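# Nitden Two-Sided Bin Liner Panel

*Product notes from Woldegiorgis Supply. Page revised Saturday, August 8, 2026.*
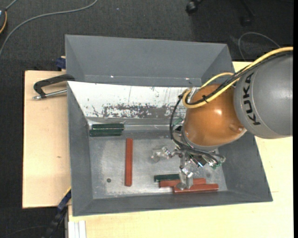 We stock this panel because customers kept asking for it. We were not convinced by the sales sheet and we're still not convinced by parts of it, so what follows is our own write-up. If you want the cheerful version, Nitden has one.

## What it is

A flat sheet of white plastic that you cut to fit the inside of a tote, parts bin or drop chute. It takes the knocks so the wall of the bin doesn't have to. One face is smooth and the other has a light texture. You can mount it either way out, and when one face is worn you are supposed to flip it and use the other.

That flip is the main selling point. It is also the part we doubt most.

## The "double life" claim

Nitden says the panel lasts twice as long as a one-sided liner because it has two working faces. Fine on paper. In our own shop we lined two bins in June, one with Nitden and one with the plain Dumum sheet we've sold for years. Both took castings and loose hardware. The Nitden face looked tired sooner than the Dumum did, and by then the mounting tape had pulled bits of texture off the back. We flipped it anyway. It works, but the corners don't sit flat anymore and small washers get behind them.

So is that double life? Maybe life and a half. If you use the clips instead of the tape you'll do better, but the clips are sold separately, and Nitden's comparison chart doesn't mention that.

## "Scratch-proof"

No. We've taken the word off our listing. The panel scratches the first day you put metal in it. What it doesn't do is crack, at least not in anything we've thrown at it, and for most people that matters more than looks. Paint is cheaper if you only care how the bin looks on day one. A painted wall in a busy bin won't stay pretty, and then you have flakes in with your parts.

People ask whether a liner is worth it at all. Depends what goes in the bin:

- **Soft goods, bagged parts, cardboard:** skip it. Save your money.
- **Loose fasteners, small castings:** worth lining the side that gets hit. You rarely need all four.
- **Anything with sharp burrs:** get a thicker sheet than this one. We'd point you at the Dumum heavy grade.
- **Oily parts:** the smooth face wipes down all right. The textured face holds oil and then holds dust.

## What's in the box

- One panel, white
- Mounting tape (see our complaints above)
- A paper template that is no use unless your bin has straight sides
- Instruction sheet

There are no clips, no corner trim and no blade. The sheet cuts with an ordinary utility knife if you score it and take your time. Tin snips leave a wavy edge.

## Fitting it

Measure the wall at the top and again at the bottom. Plenty of bins are wider at the top, and a panel cut to the top measurement will bow out in the middle. Cut it a little small. Clean the wall with something that removes grease, let it dry, and leave the panel taped for 30 hours before you load the bin. The instruction sheet says you can load right away. We tried that and the panel slid.

If the bin wall is already flaking, scrape it first. Tape sticks to paint very well and then the paint comes off the bin, which is not a tape problem but you'll get the call anyway.

Floors are a different job. Nitden says the panel is suitable for floors - we don't sell it for that. A floor gets dragged on as well as dropped on, and the edges lift. Use a proper mat, or leave a metal floor bare and let it scuff.

## About that test figure

The box says the panel was "tested to 1,844 impacts." We wrote and asked what kind of impact, from what height, with what weight. The answer we got was a second copy of the sales sheet. Until we hear more, please read that figure as decoration. It's a very exact number for a test with no details attached.

## Compared with the others we carry

**Dumum plain sheet.** One usable face, duller finish, lasts well. Comes in a roll, so it wants to curl and you have to fight it the first afternoon. Our usual pick.

**Flokier spray-on liner.** Good for odd shapes and folded corners where a flat panel won't go. Smells strong while it cures and you can't take it off again. Follow the safety sheet and do it outdoors if you can.

**Nitden two-sided.** Easiest to cut neatly. Easiest to replace. Costs more than it should, and more again with clips.

## Returns

Uncut panels come back for a full refund. Cut panels don't, even if you only cut "a little." If yours arrives with a crease across it, send us a photo before you open the tape - we've had a few from the last batch and we'll swap them.

Clips are listed on their own page under Nitden accessories. Order the long ones; the short ones won't reach over a rolled rim.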